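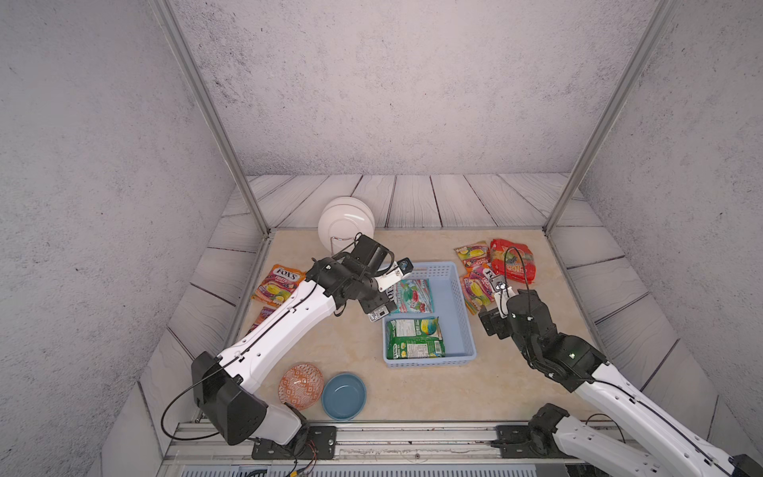 Section 3: Preparing and running the packet-sorting exercise

3.1 Purpose

This section sets out how members of the Jirimthorpe Robotics Club are to prepare the two-arm bench for the packet-sorting exercise, in which sweet packets are picked from the tabletop and placed in the basket. It applies to all teams entered for the Prumell Cup. Section 2 (power and emergency stop) must be completed first.

3.2 Before switching on

1. Confirm that both arms are secured to the front rail. Report any movement at the base to the session supervisor.
2. Check that no cable lies across the tabletop or can be caught when an elbow bends.
3. Place the basket near the centre of the table, within reach of both grippers.
4. Set the packets out to either side of the basket. Packets may overlap. They should not be stacked in a neat pile.
5. Put the bowls and the plate stand in position. These are obstacles and are not to be moved by either arm.

Caution: Keep hands, sleeves and lanyards outside the bench whenever the arms are powered.

3.3 Loading the team program

1. Start the Fang control program on the bench computer and log in with the team name.
2. Open the exercise file and select "Two arms, shared basket".
3. Set the closing force for each gripper to 56. A higher value needs the agreement of Mr Agarwal.
4. Set the time limit to 900 seconds.
5. Run the homing routine for each arm separately, left arm first.

3.4 Choosing a grip 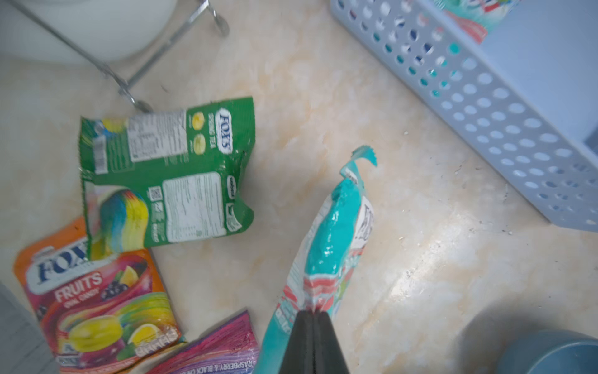
Grip points are to be chosen by the team member operating the arm, using the wrist camera view. A packet should be taken by one end wherever the surrounding packets allow it, and the fingers closed fully before any lift. The teal packet is held in this way, with the fingers clamped on its lower end and the rest extending upward beside the green Spring Tea packet. Glossy wrappers reflect the bench lighting, and the operator should tilt the wrist slightly if glare hides the edge of a packet. Torn wrappers may remain in use, but should be gripped away from the tear.

Note: Flat packets are harder to lift than crumpled ones. Teams may approach a flat packet from a raised corner or a bent edge.

3.5 Running the exercise

1. The operator announces "starting" and waits for the supervisor to reply.
2. Only one arm may be over the basket with a packet at any time.
3. A dropped packet stays where it falls and may be picked again.
4. If an arm touches the plate stand or a bowl, pause the run and record the contact on the score sheet.

3.6 Closing down

Return both arms to the rest position, save the run file and switch off at the bench. Wipe the tabletop and remove any crumbs or scraps of wrapper. Score sheets go to Lyle Greenberg before the team leaves. Replacement gripper fingers are ordered from Bestance through the club office.

Revised 8 Feb 2020

This site uses cookies to remember your settings. Accept | Manage choices

Contact the club office | © Jirimthorpe Robotics Club | Back to top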